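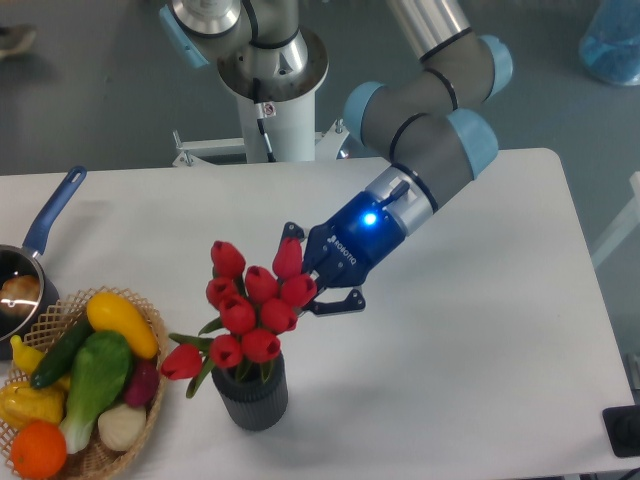 Teresa Tavares wrote in to ask whether you can leave artificial tulips in the same pot all year, or whether they need to come out now and then like a winter coat. Leave them in if you like the way they look, Teresa! I take mine out when the season changes and whenever the dust gets to me, and the steps below are the same either way.

4. Setting up your tulip bunch

I wrote this section for the Kakia bunch (item 3610 in the Idirton catalog), which comes with ten red heads. The pot isn't included. Any straight-sided pot or vase will do as long as it has a flat bottom and stands a bit shorter than the stems. I'm very fond of dark gray with red, but that's me.

What you need

A clear table, white if you have one (dust shows up beautifully on it)
Your pot or vase
A dry, soft paintbrush
A cloth
A bag of clean gravel, optional

4.1 Before you start

1. Wipe out the inside of the pot and dry it properly. Old gravel leaves a gritty film, and it ends up on the stems.

2. Unwrap the bunch on the table and lay it on its side. Don't stand it on its heads, even for a second while you answer the phone. I did that with my first one and had a sulky, lopsided tulip until October.

3. Look for the tie. Some bunches have one low on the stems, others come in a paper sleeve. Leave the tie on for now.

Note: If the heads look squashed from the box, put the bunch in its pot and give it a night before you start bending anything. Most of them come back by themselves.

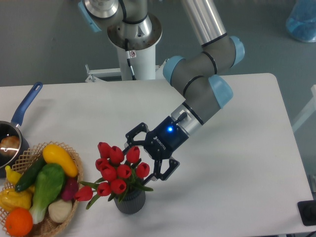 4. Lower the bunch straight down into the pot, holding it by the stems. Let go when the ends touch bottom and see which way it leans. It will lean. They all do.

5. Turn the pot, not the flowers, until the side you like best is facing the room. Go all the way around at least once before you settle, because the best side is hardly ever the one you started with.

6. If it still tips, pour gravel around the stems a little at a time. A couple of handfuls is plenty for a small pot.

Caution: Never push down on the flower heads to seat the bunch. The head is the weakest join on the whole stem, and once it has popped off it will never sit quite the same.

4.2 Taking the bunch out again

You'll want to do this for cleaning, for swapping pots, or when somebody needs the vase for real flowers (it happens, be gracious).

1. Clear a space next to the pot that's longer than the bunch.

2. Tip out any loose gravel first, onto newspaper.

3. Take hold of all the stems together, below the lowest head, and lift straight up. If a leaf catches on the rim, stop and free it. Pulling harder just folds the leaf, and a folded leaf keeps its crease.

4. Keep lifting until everything has cleared the rim, then move sideways.
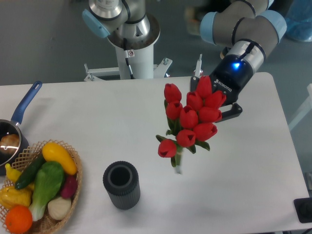

Fig. 3. Red tulips lifted clear of the table.

5. While the bunch is up, have a look at how the heads sit. You want some high and some low, with a leaf or two poking out between them. If they've all ended up at one height, ease a couple of stems down by a finger's width. Teresa Cordeiro pulls hers up instead of down and gets a much taller, looser bunch, so try that if you have a big window sill to fill.

6. Dust from the top of each head toward the stem with the dry brush. The leaves can take a damp cloth. I keep water away from the heads altogether.

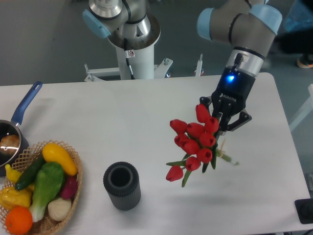

Kakia Home Guide, Section 4, page 21

7. For the dust that has settled deep in the middle, tilt the bunch so the blooms point down, keep a firm grip on the stems around the middle, and give it a few gentle taps. Do it over the table so you can wipe up after. A grip too near the ends lets the heads swing about, and too near the blooms you'll crush the leaves.

8. Lay the bunch down on its side, wipe the table, then go back to step 4 in 4.1.

Note: The green on the stems can rub off a tiny bit on a pale tablecloth. I've only seen it with brand new bunches, but put a towel down if the cloth matters to you.

4.3 Putting it away

Wrap the heads loosely in tissue and lay the bunch in a long box, one bunch per box. I reuse the Clukeo shoe-boot boxes, which are just the right length. Keep it somewhere dark and dry. The attic is fine in winter and a bad idea in summer.

If a head does come loose, don't glue it yet. Section 5 has the fix, and you'll need the small green tape from the Benmoussa craft pack.

Section last changed 9/18/22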